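Suturing Basics, Handout 6: Managing the Thread
By the Illport Skills Lab teaching team
September
14 shares | 3 comments

Welcome back! This session is all about thread, and I think it's the most fun part of the whole course. Needles get the attention, but a good stitch starts with where the loose length lies before you pull anything (yes, even on a practice pad).

Warm-up

Lay a long piece of thread across the tissue surface and just move it around for a few minutes. Pick it up, set it down, pass it from one instrument to the other. Grip lightly! A pinched thread can fray, and a frayed one likes to snap right when the knot is coming together beautifully.

Keep both tips in view and work close to the surface. Small moves are lovely to watch and much easier to correct.

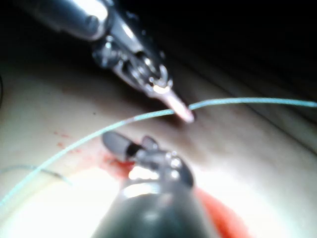

Taking up the slack

1. Find the short tail first and leave it short.
2. Draw the long end through slowly, following the line of the stitch.
3. Stop when the thread lies flat. The edges should touch, with no puckering.
4. Make your first throw, then reverse direction for the second.

Thread colors vary from pack to pack, so choose one that stands out against your pad. Pale on pale is a great challenge once you feel steady!

For next time

Read the Clerard notes on square knots and bring your practice log. Nearly 220 throws over the term is a wonderful goal, and they go by quickly.

Last updated: September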